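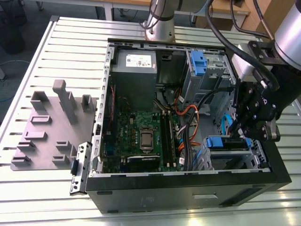

*Teardown cell, gripper side, case open on the slotted table*

Hi all,

Replying on top, original is quoted at the bottom. Typing this between two calls so sorry for the shape of it.

Short version: I think we can do the second cell out of this year's money, but only if we stop treating the fixtures as free. Long version follows. Skip to the list if you only care about numbers.

**Grippers.** The quote from Okilberg came back. Same multi-finger type as now, they'll hold the price until the end of July, after that it's the new list. I asked for a bare unit without their cable kit and got a no. So we pay for the cable kit, again, and it goes in the drawer with the other one. I'd still take it. Two different grippers on two cells means two sets of grasp code and I don't want to maintain that, and neither do you, whoever you are.

The spare finger sets are the part I'd fight for. We go into sheet metal all day, right down by the drive cages, and the pads get chewed. I have 5 sets on the request. Somebody is going to ask can it be three. It can't be three.

**Arms.** Not buying one. Plunden has the refurb unit and they will lease it to us month to month, first month billed at delivery. Joint hours are on the sheet they sent, I'll forward it to anyone who asks, it's too big for the list. If the lease works we talk about purchase in the next cycle. Please don't put a new arm in the draft budget "as a placeholder", last time the placeholder got approved and the actual thing we needed didn't.

**Table.** Same slotted aluminum profile as the current one. We know the T-nuts, we have the T-nuts. I know there was a cheaper steel top going around on this list, but then every bracket gets redrilled and that's a week gone.
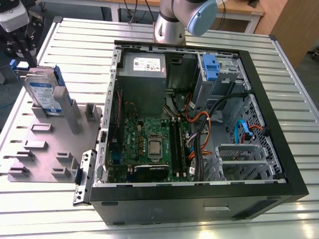 Fixture plates are where the money leaks and it's the line nobody put in the first draft. We print them gray, we bolt them down next to the case, and then the part list changes and we print them again. The current plate has the drive standing up between its two blue rails, with the tall post in front of it, and that's for one drive in one caddy style. The small locating blocks on the rest of the plate all have to move when the case model changes. Each plate is 225 from Mudaliar if we send it out, and that's without the blocks. So please, a real fixtures line, not "misc shop".

What I want to budget per cell, round 1:

- plates from Mudaliar, 225 each, two per cell, so we can swap between case models without unbolting everything
- locating blocks and posts, printed in house, filament only, 500 for the year. I know it looks high. It covers the scrap
- finger sets, see above
- vision mount and the overhead light. The table throws a nasty glare right in front of the case, and the Pulus diffuser panel is 772 with the bracket. We tried taping paper over the lamp. Don't do that
- cable management. Real chain, not zip ties. The gripper cable swings out in a big arc over the work and one day it's going to catch a drive latch

Not in the budget, and I'd like it to stay out:

- automated cooler removal. Coolers come off by hand before the case goes on the table, that stays as is for this year. Too many screw types
- a second conveyor. We don't use the first one
- anything with "platform" in the name

**Scrap cases.** We need more donor machines in the same chassis, not a mixed pallet. The mixed pallet was cheap but half of it had drive cages riveted in, and you can't test a latch release on a cage that has no latch. Matching units with the blue latches cost more per box and save us a ton of reteaching. If anybody's department is retiring black and silver towers please hold on to them and write to me off list before they go to recycling. Don't need memory or drives in them if your security people want those. Power supply can stay in.

**Timing.** Purchasing wants one combined request. If I get comments by Friday I send it Monday. Plunden's lease paper needs a signature from facilities as well, becuase of the floor load, so that one goes first. The Mudaliar order can wait until the plate drawing is frozen, and it isn't frozen, the block by the corner keeps getting moved.

Open question for the list: do we want the second cell as a mirror image of the first or a straight copy. Copy is cheaper (same drawings, same plates). Mirror lets one person stand between them and load both. I lean copy. Say something if you have have a strong opinion, silence means copy.

Original below.

> Date: May 2018
> Subject: second teardown cell, first pass at costs
>
> All, I've been asked for a number for a second cell by the end of the month. My first draft has arm, gripper, table and a camera, plus misc shop for the rest. Could the people who run the current one look and tell me what's missing? Also is it realistic to lease any of this, or does it have to be capital? And do we have enough machines to take apart or should that be a line too.
>
> I'd rather hear now that it's too low.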